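Hi Orla, this is the December update on the two-arm sorting cell, for you and whoever at Doherty reads these before the next payment goes out. Mostly good news, one part I'm still grumbling about.

## Cables

Most of the month went into cabling. The old routing pulled tight whenever an arm reached across the table, so I redid both wrists with more slack and new ties. Then I ran the bag-and-bar sort over and over and watched for snags (thrilling, I know).

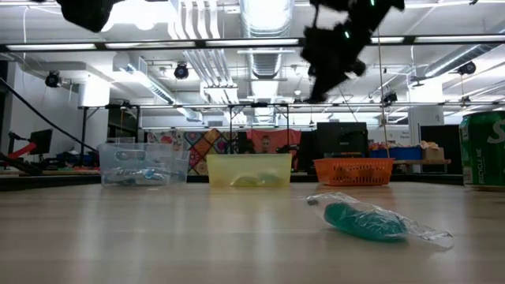
*Front side of the cell, bin row at the back, gripper moving.*

We logged 400 picks on the new routing without a cable fault, and I'm really pleased with that! The old setup never got past 70. I did have to add strain relief on the right side, which cost us an afternoon and $33 in parts from Romico.

## Frame and bases

Every bolt on the black frame has been checked and marked with paint pen, and both bases got re-torqued.
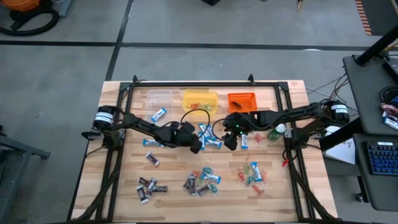
I also wrote the torque check up as a one-page sheet so it doesn't live only in my head. It goes on the wall next month, once Akdale confirms the values for the shoulder joints. They've been slow to answer, but the person I talked to was helpful.

Calibration is the grumble. The right arm drifts over a long run, just enough to make it miss the thin end of a bar. Re-zeroing fixes it for a while and then off it goes again.
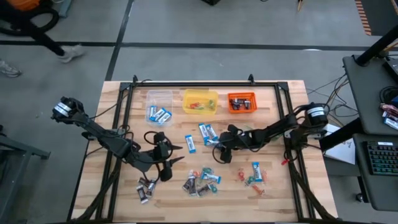
My best guess is the encoder cable, so I've asked Cerulton for a replacement and I'll swap it as soon as it lands. If the drift is still there after that, the joint has to come off, and I'd want to talk with you first because that means real downtime.

## Fingertips

New fingertips are on both grippers. The clear bags are still harder than the bars, so I'm planning a softer pad for January.

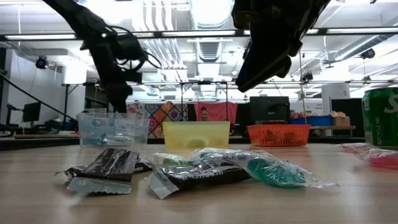

*Left arm over the clear bin, wrapped items at the front of the table.*

## Money

We have $900 left on the maintenance line. The encoder cable comes out of that, and so do the pads. I'd like to keep the rest for a spare gripper motor if that's OK with you, so let me know before I order.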